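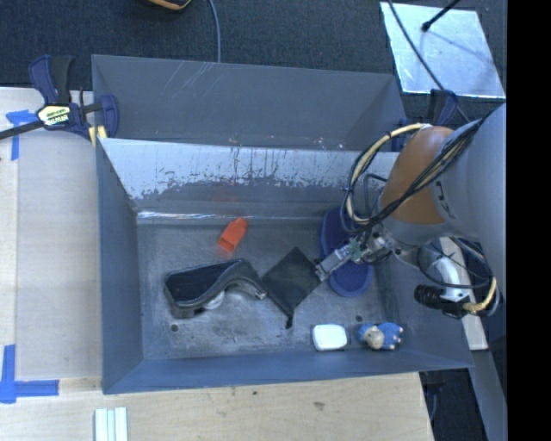

Dratura (firmware updater)

Dratura is a small program that fetches and installs firmware updates on home routers and other network gear. I've been using it since its second release, so I'm writing this entry partly from the project notes and partly from what I've seen on my own shelf of routers (yes, a shelf, don't ask).

Background

The project started out as a set of scripts called Plasinia, which only checked whether a newer firmware file existed and then sent you an email. You still had to download the thing and load it by hand. Dratura kept the checking part and added the rest: it downloads the file, compares the signature, saves your settings and then installs. The old Plasinia scripts are still in the source folder, and I know a few people who run them on purpose!

How it works

You give Dratura a list of devices, and it looks at each one once a night. If there's a newer firmware, it goes into a holding area for 2 days before anything gets installed. I love this delay -- vendors do pull bad updates, and the holding area has saved me from at least one router that would have forgotten its wireless password. Security fixes marked critical skip the wait unless you tell it otherwise.

The device list that ships with the program is called Veres. It covers 2,707 models from 57 makers, though 1,131 of those models are marked "check only" and won't be updated automatically. Mine was in that group for ages, and I got very used to the little yellow triangle.

The signature bug

The best-known problem with Dratura was a flaw in how it read signature files. If a file held two signatures, the program checked the first and trusted the whole package, so somebody on the same network could slip in a changed firmware behind a good signature. The flaw was found in December by Skimonau, a small security testing shop, and it was rated high. The fix came out on 20 March 2023 along with two smaller patches, one for a crash on very long device names and one for a log file that anyone on the machine could read.

Updating Dratura itself is still a manual job, which I find pretty funny for an updater. You stop the service, replace the program file and start it again. Your device list and saved settings stay where they are.

Reception

People on the forums mostly like it, me included, but the complaints are fair. The setup screen asks for your router's admin password before it explains where that password is kept (in an encrypted file next to the settings, if you're wondering). Rolling back to an older firmware works on some models and not on others, and the Veres list doesn't say which -- I keep my own notes for that.

See also

Plasinia
Veres device list
Firmware signing
Router security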